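Tubs for long nails: lids or no lids?

vasis_shed
Finally moved all my long nails out of coffee cans and into big white plastic tubs. I love it! You can spot the last few at the bottom right away — no more digging around blind.

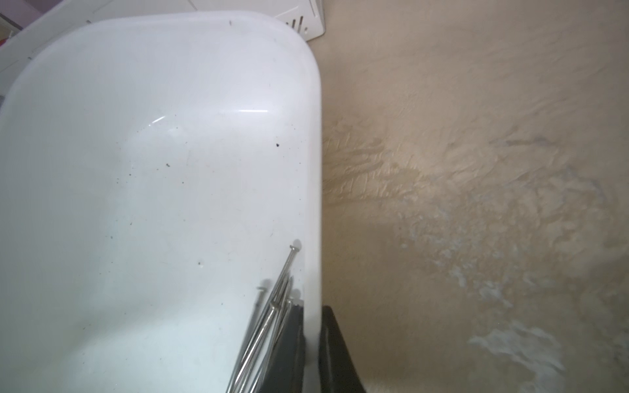
Down to the last ones, plus the usual specks.

markos_t
Looks great, but I'd want a lid. Grit gets in everything.

isla.o
Disagree! Lids just end up under the bench. I wipe mine out every Thursday and it takes 4 minutes.

markos_t
With 17 tubs? No thanks.

vasis_shed
Only seven here, so I'm with Isla. Doing the screws next!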